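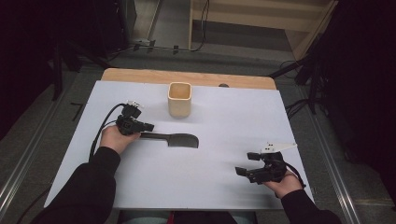 The board, the little square cup and the knife.

Sorach: a small set about putting a knife in a cup

Hi! I'm Relu Bucur, and I put Sorach together because I kept wanting a tabletop chore with very few things in it. Most kitchen sets I've worked with are crammed with plates and sponges and fruit, and I love those too, but sometimes you want one cup, one knife and a lot of plain white.

What's in it

There are 1042 short episodes, none longer than 15 seconds. The knife starts out on the board or in the hand, and the job is to stand it up in the cup. The knife is dark gray with a wide, flat blade and a rounded tip. People ask me if it's a cleaver or a butter knife, and I just write "knife" in the labels. The cup is pale, square and open at the top.
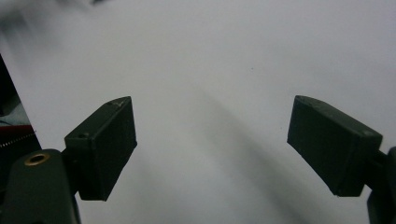 I went back and forth on the white background for ages. My first try, a set called Brutik, was done on a patterned tablecloth and I never liked how busy it got (sorry to the 2 people who downloaded it). White is calmer, and you can find the edges of things without squinting. The downside is that views with nothing but background in them don't tell you where on the board you are, so please check the overhead view before you trim anything.

Files

Each episode folder has the overhead view, the close views and a text file called notes. The notes are mine, typed as I went, so the spelling is what it is – search for "cup" and "knife" and you'll find most of what you need. Folders from August use the older naming, with the Simalham prefix. Same contents inside. 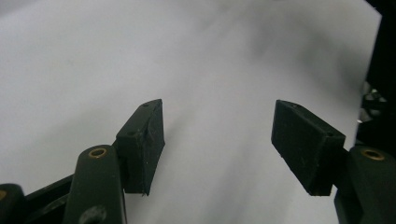

2 min read

Known problems

The shading on the white areas isn't even, and I haven't corrected it. If you need flat lighting, do that yourself and keep the originals. A few notes files are blank. I also capped the frame count at 3000 per folder, counting all views together, and I'd like to lift that in the next version.

Questions go to the Ghanem mailing list – I read it most mornings before 9.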